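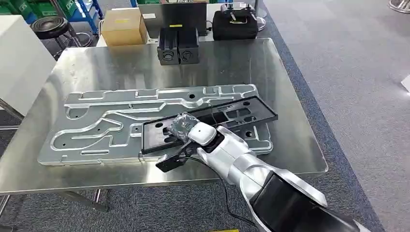 # Zovgate Fixture Set

The Zovgate set is a benchmark kit for contact-rich placement. It was developed at Fivunwood for research groups that want to compare policies on the same parts, with the same tolerances and the same scoring. It is sold as parts and files. The arm and gripper are yours to supply.

## What it tests

The task is to bring a flat molded frame to a machined aluminum plate and seat it. The plate has raised ridges and recessed grooves, so a frame that lands slightly off will rock or ride up on an edge. Most methods we have tried get the frame close. The difference between them shows up in the last few millimeters, where the camera view is partly blocked by the tool and the arm has to work from contact.

Reflections are part of the test. Bare aluminum on a stainless steel table gives a vision model a lot of false edges, and we recommend against covering the table or dulling the plate with spray.

## Reference result

Yoon-hee Yoo ran the reference study on our bench with the Sethi method, a two-stage policy that switches from vision to force feedback at first contact. It was trained on 170 teleoperated demonstrations and scored over 80 trials, with start poses drawn from the file in the kit. The baseline, Buta, is vision only and used the same demonstrations.

- Sethi left 13 trials unseated
- Most of those failures came from a bad grasp at pickup
- Buta's failures were mainly at the ridges, with the frame tilted and the arm still pushing

Adding more demonstrations helped Buta very little. Changing the switch point in Sethi mattered a good deal more than we expected - a late switch did worse than no switch at all. The full trial log is in the download, including the runs we scored as failures on review.

## In the kit

- Aluminum fixture plate
- Black molded frame, plus a spare
- Start pose file and scoring sheet
- Demonstration data in raw and trimmed form
- Setup guide

## Setup notes

Fix the plate to the table before calibrating, and calibrate again if it is moved. Route the arm cable with enough slack for the full wrist rotation. A cable that pulls tight will show up in the force readings as contact.

Check the frame for bending every week or so. A bent frame can still be seated by hand and will spoil a whole day of trials.

Score a trial as seated only when the frame lies flat after the gripper has opened and backed off.

## Ordering

Kits ship from July. Replacement frames can be ordered separately. Questions about the scoring sheet or the data format go to Adi Hutapea, at the support address in the setup guide.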